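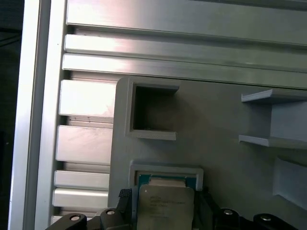 Stellstead replied to the September issue of this checklist that a result for placing processors means very little unless the fixture was inspected before the trials as well as after them, and asked that both inspections be recorded on one sheet. The request has been accepted. The present issue replaces the September one.

Golcombe Laboratory
Processor Handling Cell: Safety and Inspection Checklist
Study: Stovorura method, pick and place from a printed fixture
Inspection date: December 2, 2025
Overall status: released for trials, with two actions open

Scope

The checklist covers the aluminium frame, the printed fixture panel, the gripper, the wrist camera and the conditions under which trials are recorded. It does not cover the electrical supply to the building or the general laboratory induction, which are held separately.

The Stovorura method learns the approach to the chip from wrist camera images alone. Small changes to the fixture can therefore alter the result without causing any fault that an operator would notice. Several of the items below are included for that reason and have no direct bearing on safety.

Part A. Before power is applied

A1. Emergency stop within reach of the operator's position and tested.
Result: Pass.
Comment: Tested from both sides of the bench.

A2. Area around the arm clear of loose tools, cups and cables.
Result: Pass.
Comment: A hex key was found behind the controller and returned to the drawer.

A3. Frame joints checked by hand for movement.
Result: Pass.
Comment: No movement. Light scratches on the aluminium are not a defect and need not be reported again.

A4. Anti-static wrist strap and mat connected.
Result: Pass.
Comment: Straps are to be worn whenever a chip is handled by a person, including chips already marked as scrap. Operators have asked whether this can be relaxed. It cannot -- the habit matters more than the part.

Part B. Fixture panel

B1. Panel secure against the frame, with no rocking when pressed at the corners.
Result: Pass.

B2. Pockets free of dust, plastic strings and chipped edges.
Result: Pass after cleaning.
Comment: Clean with a dry brush only. Solvent wipes leave a shine on the grey plastic which shows up in the camera images.

B3. Raised rims around the pockets undamaged.
Result: Pass, action open.
Comment: Print lines are normal on these rims. Any lip that has begun to separate between layers must be reported. One rim has a soft edge and will be measured again before the next block of trials.

B4. Chip sits in its pocket without force.
Result: Pass.
Comment: Checked by hand with the reference chip. If a chip has to be pressed down, stop and withdraw the panel.

B5. Panel print number agrees with the trial log.
Result: Pass.
Comment: Panels from different print runs are not to be exchanged during a block, even where they appear identical.

Part C. Gripper

C1. Bolts on both finger assemblies tight and marked.
Result: Pass.
Comment: Marks renewed. A broken mark is to be treated as a loose bolt.

C2. Textured gripping surfaces clean and free from wear.
Result: Pass.
Comment: Replace both fingers together. A new finger paired with a worn one pulls the chip to one side as it closes.

C3. Gripper opens and closes fully at reduced speed without catching.
Result: Pass.

C4. Fingers close on the sides of the chip and do not touch the underside.
Result: Pass.
Comment: To be confirmed from the wrist camera view and then by eye, with the arm stopped.

C5. Closing force set to the value in the trial log.
Result: Fail, corrected.
Comment: The setting had been left at the value used for the Rodrigues fixture. It was put back and C3 and C4 were repeated. A line for this setting will be added to the shutdown sheet.

Part D. Camera and lighting

D1. Camera mount tight and lens clean.
Result: Pass.

D2. Bench lamp in its marked position.
Result: Pass.
Comment: Glare on bare metal is accepted, provided that it is present in training and test images alike. Blinds are to stay closed during a block.

D3. Test image saved and compared with the reference image.
Result: Pass.
Comment: Printing on the chip does not have to be readable. The edges of the pocket and the chip do.

Part E. Conduct of trials

E1. Operator stays outside the marked line while the arm is moving.
Result: Pass.

E2. Every attempt logged, including those stopped by the operator.
Result: Action open.
Comment: The last full block was planned as 200 attempts. In the first draft of the results, 21 stopped attempts had been left out of the total. They have been restored and counted as failures. The draft must not be passed to Stellstead until the tables have been checked a second time.

E3. Block paused for a fixture check after every 55 attempts.
Result: Pass.
Comment: Only items B1 to B4 and C1 are repeated at the pause. Results are entered on the back of the log sheet.

E4. Chips withdrawn if contacts or edges are marked.
Result: Pass.
Comment: Chip 69 withdrawn for a mark on the substrate. The cause is not known. It is kept in the labelled tray and is not to be used for demonstrations.

Open actions

Rim measurement under B3: to be completed before the next block. The panel may be used for set-up in the meantime, but no attempt made on it counts towards the study.

Second check of tables under E2: to be completed before the draft leaves Golcombe.

Comments on this issue should be entered on the sheet kept at the cell. Changes to Parts A and C require the agreement of the laboratory safety office before they take effect.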